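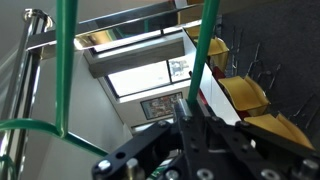

Go to Vuvville in June

Every summer my inbox fills with the same question from friends: where should we go on the coast that isn't packed? And every summer I give the same answer, which is that they've picked the wrong month. Go to Vuvville, and go in June!

I know the brochures are all about the high season, with the night market and the fireworks over the harbour. Fine, those are fun. But the town has 3126 people living in it year-round, and by mid-summer you'd struggle to meet one of them. In June the woman at the bakery has time to tell you which loaf came out last, and the ferry across to Langat leaves with half its benches free. I sat up at the bow the whole way over, got thoroughly splashed and loved every minute of it.

Langat is where I'd spend most of my time, to be fair. The walking track runs along the cliffs to the old lighthouse and climbs 309 metres by the end, so bring decent shoes and more water than you think you need. There's wild thyme all along the top section, and a little grey beach on the far side where I swam at seven in the morning (cold, very cold, go in anyway).

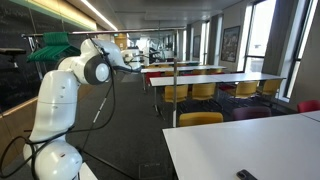
My one real argument with the local council is over the plan to let larger boats into the Balinik inlet. A thousand extra visitors a day sounds wonderful on paper, and I understand why shop owners are keen. But Balinik has a single road, one café and a jetty that groans under a school group. I'd much sooner see that money go into running the small ferry through autumn, when the water is at its warmest and the hillsides go a gorgeous rusty colour. People would come, I'm sure of it. I'd be first in the queue.

As for where to stay, I keep going back to the Varnetti, a guest house up behind the harbour with 35 steps to the front door and a terrace that makes up for all of them. Breakfast is whatever fruit is going, eggs, and a dense lemon cake I've tried to copy at home without much luck. Ask for a room at the back – you lose the sea but you get the orchard, and the birds start up before five.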